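Moltum opens Skadine planner for two-arm handovers

Release adds shared-space scheduling and a contact check from wrist cameras; license terms unchanged

April 2026

Moltum has published version 3 of Skadine, its motion planning and control package for paired tabletop arms. The release replaces the fixed turn-taking scheme of earlier versions with a scheduler that lets both arms move inside the shared part of the workspace at the same time.

Earlier versions locked the center of the table to one arm until it had withdrawn. The new scheduler divides each planned path into short time windows and reserves space only for the window in progress. If two reservations overlap, the arm with the lower task priority slows along its existing path. A full replan is triggered only when slowing would hold that arm for longer than a set limit.

Lachlan Ruawai, who maintains the scheduler at Moltum, said the lock had become the main source of idle time in handover tasks. "The arms spent most of a handover waiting for permission," he said. "The paths were fine. The bookkeeping was the slow part."

Development was carried out on a two-arm bench with small plastic and taped parts on a teal surface. Grasp selection works from wrist camera views, with a second estimate taken from the opposite arm where its view is clear.

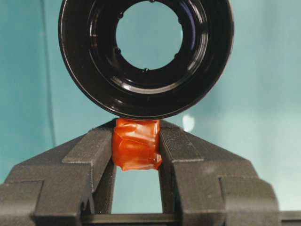
A part wrapped in orange-red tape or film held between the gripper fingers, with a black ring just beyond it.

The wrist views feed a perception module called Cabral, which is included in the release. Cabral fits an outline to the object nearest the fingertips and reports a pose with a confidence value. Shiny wrapping and glossy black plastic were the hardest surfaces, according to the release notes, as highlights move with the camera and can be mistaken for edges. The module now compares successive views and discards edges that shift with the viewpoint.

Planning runs at 50 Hz on a single desktop processor. The low-level controller is unchanged and still expects joint targets at 100 Hz, so existing arm drivers should work without modification.
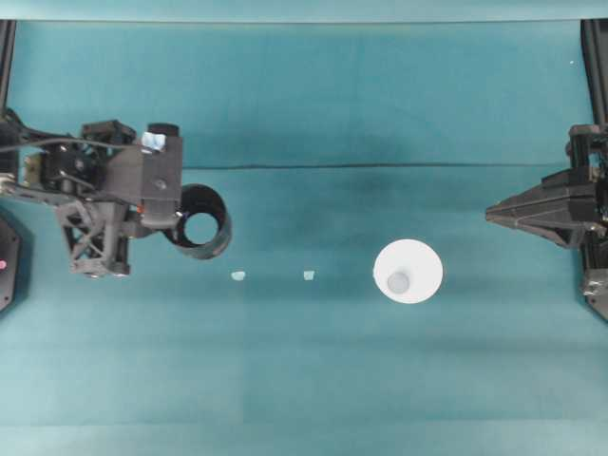 Small flat items remain outside the supported set. Cabral will report them as obstacles but does not propose grasps for them, and the scheduler treats the space above them as free once the arm is higher than a configurable clearance. Users who need to pick up thin parts are advised to supply their own grasp poses through the task file.

Collision checking between grippers has also been tightened. Fingers are now modeled as separate wedges, where version 2 used one box per gripper. The change permits closer approaches from opposite sides of an object at the cost of a longer check for each window.

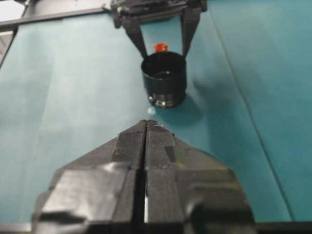

Logging and replay

A new tool, Taka, records planner decisions alongside camera views and joint states. Logs can be replayed against a changed configuration to see where the schedule would have differed. The regression suite distributed with the package holds 3,000 recorded windows, of which 901 involve both arms in the shared space. Replay does not simulate contact, and a replayed plan is not evidence that a grasp would hold.

Taka can also export a single window as a text file, intended for bug reports. 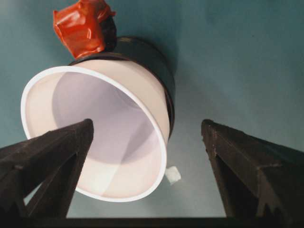

Wrist view with the fingers apart below a tilted white cup. The cup carries a dark band and a wad of red-orange tape.

Open containers are handled by a separate grasp routine that looks for the rim first and estimates tilt from its outline. The routine is off by default. Ruawai said it still confuses the rim with the shading inside pale cups under uneven light, and that a fix is planned for October.

Configuration files from version 2 load with a warning. The old lock can be restored by setting the scheduler mode to "exclusive".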